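I finally made up my mind about the rug for the front hall, and it only took me 3 months, four sets of samples taped to the floor, and one small disagreement with my sister-in-law. If you've been reading since March you'll remember I was going back and forth between a runner and one big rectangle, and a few of you wrote in with very firm opinions (Imelda Tolentino, I saved your email, and you were right about the door clearance!).

So, the hall. Ours is long and skinny and gets the whole family's shoes, plus the dog, plus whatever the wind brings in off the street. The floor is old oak that somebody before us sanded a little too enthusiastically, and there's a dip right where you step in. I had it in my head that I wanted wool, because my grandmother had wool on every floor she ever lived on and I can still remember how it felt under my knees when we played cards. But wool in an entryway in Brarkimville, where we get mud from the first thaw until nearly the end of May, made me nervous.

I went to see Sheldon Chisholm, who has the little flooring shop across from the post office, fully expecting him to talk me out of it. He talked me into it instead. He pulled out a flatweave runner and rubbed a handful of dirt from his own planter right into it, then shook it out over the step. Most of it fell off, and the rest he got with a damp rag. I was sold on the spot, though I went home and slept on it for a week so he wouldn't think I was easy.

## What I ended up buying

The one I chose is from a line called Koyama. It's a sort of mossy green with a rust stripe down each side, and it came to $238 before the pad. I had been looking at a bigger one for a while, a thick gray thing that I loved in the store and that would have swallowed the whole hall. I laid out newspaper in the same size when I got home and could barely see any oak at all. After all the fuss we made about keeping that floor, it seemed silly to cover it up.

The runner is 8 feet long, which leaves a nice bit of bare wood at each end. I measured from the inside of the threshold and then measured again after lunch, and got two different answers, so please do use a proper tape and not the floppy one from the sewing box.

A few things I wish I had thought about earlier:

- Check how high your door sits. Open it all the way, then slide a piece of cardboard as thick as your rug and pad together underneath it.
- Get the sample wet. The green went much darker than I expected, and I'm glad I saw it first.
- Ask whether the edges are bound or just folded and glued. I had no idea there was a difference.
- Buy the pad at the same time, or you will be sliding around in your socks for a week like we did.

The pad was its own adventure. I bought a cheap rubbery one first and it left a faint sticky pattern on the wood after four days, like a waffle. It came off with warm water and some patience, but I was in a state about it. The second one is felt on top with a thin natural rubber bottom, and so far it hasn't marked anything. I cut it an inch smaller than the runner on every side with the kitchen scissors, and I apologize to the kitchen scissors. 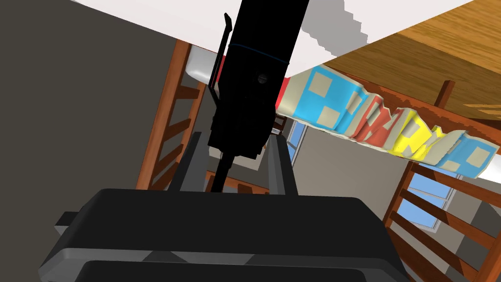 Then there was the question of the mat outside, because Sheldon was very clear that a nice rug indoors needs something rough on the other side of the door to do the dirty work. We had an old coir one that shed all over the step and had gone bald in the middle. I replaced it with a plain ribbed one, nothing written on it, no welcome, no paw prints. My neighbor Hinata Ogura asked if I was feeling all right, because my last three mats have all had a joke on them and the mail carrier apparently looks forward to it. I told her I'd think about something for the fall.

As for cleaning, I've been vacuuming the runner twice a week without the beater bar and turning it end to end on the first of the month. The step-in end is already a tiny bit flatter than the other, so the turning does seem worth doing. We had one spill (tomato soup, don't ask me why anyone was carrying soup to the front door) and cold water and a white towel took care of it, blotting and blotting until my knees complained.

The dog took to it right away and has claimed the far end, by the radiator. My husband says he hadn't noticed the old one was gone, which tells you what I live with.

Next I want to tackle the back door, where we have a mismatched pair of bath mats doing a job they were never meant for. If any of you have a washable one that has held its shape through a few winters, leave me a note in the comments, and tell me the size too.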